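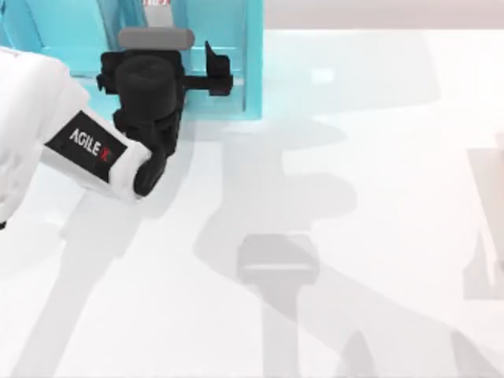 White arm with "AGILE" label, black gripper attached.

Palow Hall Music Collection – Instrument Room Safety Walk, October

Checked from 9:15 a.m. Items are marked OK, FIX or WATCH. Comments are mine and run long where I got excited, sorry in advance to whoever types up the short version.

1. Doors and exits
Main door closes and latches by itself: OK
Side exit opens fully from inside: OK
Hall outside both doors clear: FIX
Comment: Two marimba cases were parked in the hall again. Please roll them back into Bay 4 after rehearsal. The new floor tape looks great, by the way, and it shows up even with half the lights off.

2. Humidity and temperature
Gauge in string bay reads within range: OK
Gauge in drum bay reads within range: WATCH
Log sheet filled in every day: FIX
Comment: The skin-head drums are sounding wonderful this fall, and I'd love to keep them that way! The drum bay gauge was at the low end of our range both times I looked. Top up the humidifier before going home. The log has gaps for most of the second week.

3. Hanging instruments
Wall hooks tight: OK
Safety cords on all gongs: FIX
Load tag on gong frame readable: OK
Comment: The biggest gong is rated on its tag for a 100 lb frame and sits well under that, but 2 of the small ones had a single cord each. They need a pair. I took both down and laid them on the padded cart until new cord comes in.

4. The Majali loan
Harp-lute stands on a level surface: OK
Bridge and strings free of strain: OK
Handling card with the instrument: OK
Comment: What a beauty. It came with the date 1806 inked inside the case lid, and the case hinges are every bit as stiff as you'd expect. Lift the lid with both hands and let it down slowly – it will pinch. Gloves for the case, clean bare hands for the neck, as the card says.

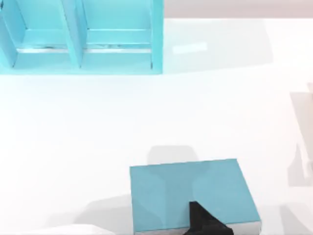

Please leave the card in its sleeve when you're done, too. It was tucked under the strings when I came in, and I moved it.

5. Electrical and recording gear
Cables off the walkway: OK
Plugs and cords undamaged: FIX
Plilari field recorder charger cool to the touch: OK
Comment: One extension cord has a split jacket near the plug. I tagged it and put it in the repair bin. Everything else was coiled so neatly that I wanted to applaud.

6. Hearing protection
Earplugs stocked by the door: WATCH
Sound level notice posted: OK
Comment: Down to the last box. The Borkance ensemble starts its gong and oboe sessions soon, and anyone sitting in should have plugs in before the first piece. It's thrilling music and it is LOUD.

Still open: hall cases, humidity log, gong cords, extension cord. I'll check those four again at 4 p.m. after the next full rehearsal.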